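Counting Households in Wellow
9/3/23

Gunārs Kivi has kept the household tables for Wellow and the neighboring district of Tuswood for 4 survey rounds. His latest file covers 463 addresses and sorts residents by the ancestry they report on the form.

"The percentage is the easy part," Kivi said. "The denominator is where the errors come in."

He divides by all residents who answered the ancestry question. Blank forms are left out and listed separately. Haiyan Yu, who checks the tables before release, said the older files divided by total population, so the two series should not be placed in one ranking.

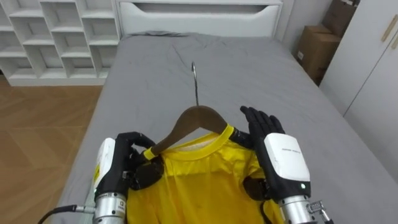
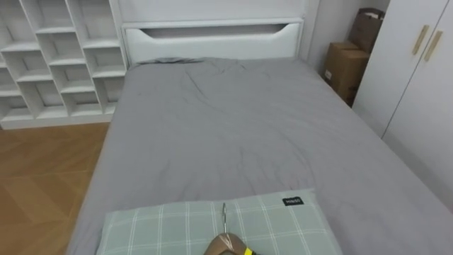 Residence is the second problem. The form asks where a person usually sleeps, and people who split the week between Wellow and Prutby tend to be entered in both places. A made-up bed at an address, gray sheet and all, tells an interviewer very little, Kivi said. "You ask how many nights. You write down the number." Yu matches the two lists by birth year and surname and has removed up to 200 double entries in a single round.

Small groups are handled under a separate rule. Any ancestry reported by fewer than three households is merged into "other" at the district level. In Jõgi, that rule hides most of the detail.

"We get letters about it," Yu said. "The rule stays until the areas are redrawn."

Redrawn boundaries are due before the next round. Kivi plans to publish the old and new areas side by side.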